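3.2 Drying layout and rack loading

Loading order was treated as a property of the layout and was not left to the participant. Each household in the Hullia study received the same written instruction: plates stand on edge between the tines, and the drying cloth stays on the opposite side of the work surface. Engebretsen and Tarar used a looser rule in their earlier pilot, in which the cloth could be placed anywhere, and the resulting layouts were difficult to compare. The fixed rule reduced the number of layout classes to 4.

Plates of different colors were preferred over a matched set. Color allows the position of a single plate to be followed across records without marking every item – a matched set would have required a label on each. 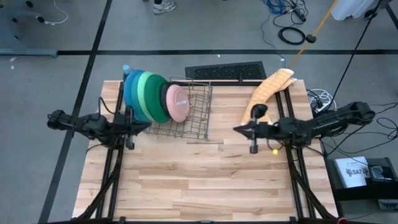
Department of Domestic Engineering and Household Studies

Figure 3. Drying layout with six plates in a wire rack and a folded towel on the right half of the table. The front plate is pale pink and carries a small printed label.

In the layout of Figure 3 the plates lean toward the left end of the rack. Leaning plates overlap when viewed from the front, and a dark plate may show little more than its rim. Coders were therefore told to record plates by order from back to front, starting with the blue one, and to leave the visible area of each plate out of the record.

The towel was coded separately, as flat, folded or bunched. Where one end was bunched and the rest was folded, both codes were entered. Small items elsewhere on the table, such as the yellow ball in Figure 3, were listed but given no layout code.

Of the 800 records collected up to December, 441 followed the written instruction in full. The remainder departed from it mainly in the placement of the cloth – plate orientation was seldom affected. Section 3.3 reports the departures by layout class.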